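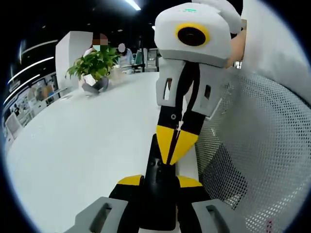 Dekker robotics class puts its faith in hand-held grippers, with mixed numbers to show for it

2022-10-23 | Campus and Town

A student team at Dekker Technical College says it can teach a robot arm to clear a table by having people do the job first, over and over, with grippers held in their hands. The project is called Desta, it is the fall assignment for the college's applied robotics class, and it has been entered in the Briveletti student automation contest in December. The college's own announcement calls it "a new way for machines to learn from people." A look at the project's progress report suggests a more modest description.

The idea is simple enough. A student picks up a gripper with yellow-tipped black fingers and uses it to move things around on a tabletop, the same way a robot would if a robot were any good at it. The movements are recorded. Later, a computer program is trained on the recordings and put in charge of an arm bolted to a bench in the college's machine hall. If the training has gone well, the arm does something close to what the student did.

The class has been working in office space lent by Flutora, a local maker of packing equipment that also pays for part of the course. On the tables there, the students pass objects from one gripper to another, stack cups, fold dish towels and put pens into boxes. The work is slow and, by the team's own written account, dull after the first half hour. Wrists get sore. The report recommends short shifts and a longer break after towel folding, which apparently bothers people more than anything else on the list.

What the recordings add up to

By the middle of October the team had logged 182 usable recordings. The word "usable" deserves some attention. The report says a further batch was thrown out, and it does not say how large that batch was. The reasons given are ordinary ones: a gripper knocked against the table, a student forgot which task was up next, the fingers closed on nothing. All of that is normal in a class. But anyone trying to judge how much work goes into teaching one simple task would want the number of failures as much as the number of keepers, and the number of failures is missing.

The results so far are also thinner than the announcement implies. In the cup test, the arm picked up a cup and set it down in the right place in 67 percent of its tries. For a first semester project that is a decent score. For a machine meant to work near people and breakable things, it means a cup in the wrong place about one time out of three. The report calls this "promising." It could also be called a reason to use plastic cups, and the team does in fact use plastic cups.

The towel test went worse. The arm grabbed the towel and moved it, and in a few tries something like a fold took place. The team gave itself partial credit for those. How much partial credit, and who decided, is left to a footnote that refers to a scoring sheet that was not attached.

There is a second problem the report mentions only in passing. Every try in the cup test used the same table, the same cups and the same lighting as the training recordings. That is the easiest version of the test. A program that has seen a particular white tabletop many times can look clever on that tabletop and be lost on a brown one. The class plans to try other rooms before the contest. Until it does, the 67 percent should be read as a score for one table.

A contest with soft rules

Briveletti is now in its fourth year, and the rules have been getting looser. Teams used to bring their machine, face a table they had never seen and run the task in front of judges. This year they may send a video in place of the live run if their equipment is hard to move. Organizers say the change helps small schools that cannot afford to ship a robot arm. That is fair. It also means a team can try a task all afternoon and send in the one time it worked.

The Dekker team has not said which option it will take. Its arm is bolted down, which points to the video. Its entry form, which the college posted along with the announcement, leaves the question blank. A team that believed fully in its score would have a good argument for unbolting the arm.

Entries are judged on whether the task was finished, how long it took, and something called "clarity of method," which makes up a big share of the points. On that last part Dekker may do well. The report is readable, the steps are laid out in order, and a person could repeat most of the work with the same equipment. Plenty of student projects fall short of that, and so do plenty of professional ones.

Who gets what

The arrangement with Flutora raises a question that the college has answered only halfway. Students enrolled in the class sign a form that lets the company use the recordings. The college says this is a standard agreement and that the students' names are removed. It did not say whether the students can refuse and still pass. A written reply to this site said that participation is "strongly encouraged as part of the learning experience," and a follow-up asking what happens to a student who says no had not been answered by the time this item went up.

It is easy to see what the company gets. Recordings of people handling small objects are useful to a firm that makes packing machines, and gathering them takes hours of steady, careful labor. There are 44 students in the class this fall. Each is expected to put in time with the grippers every week, on top of lectures. At an hourly wage that would be a noticeable expense. Here it comes with course credit, and the students are the ones paying tuition.

What the students get is harder to pin down. They do learn how a set of training recordings is put together, and they find out early that the quality of the recordings matters more than they expected. Those are useful things to know. Whether it takes a whole semester of moving cups to learn them is another matter. The class outline sets aside four weeks for recording and a single week for looking at why the arm fails – and the failures are where most of the engineering is.

To its credit, the college has put the class materials online, including the drawings for the printed parts of the grippers. Some of the files are out of date. The drawing for the finger mounts shows a version without a cut-out, while the gray mounts on the grippers in use have openings in them. Anyone building a set from the posted files should expect to end up with the older shape.

Before December

The team's schedule for the coming weeks has it recording in two more rooms, running the cup test again with the table moved, and deciding whether towels stay in the contest entry at all. The report hints that they may not. Dropping them would raise the overall score, and it would also remove the only task on the list that a person at home might want a robot to do.

None of this makes Desta a bad project. The students have a working setup and have written down what they did, and their arm puts the cup where it belongs more often than it does not. The trouble is with the claims stacked on top. "A machine that learns by watching" is how the college's announcement ends. The machine was given recordings from grippers shaped much like its own, made on purpose by people who had been told what to do and how fast to do it. That is useful, and it is a good deal narrower than watching.

The college plans an open afternoon in the machine hall shortly before the contest, with the arm running the cup test for visitors. The announcement does not say whether visitors will be allowed to move the cups. We have asked, and will update this item if we get an answer. The full progress report can be read at the front desk of the college library, and the contest rules are posted on the Briveletti entry page under "For teams."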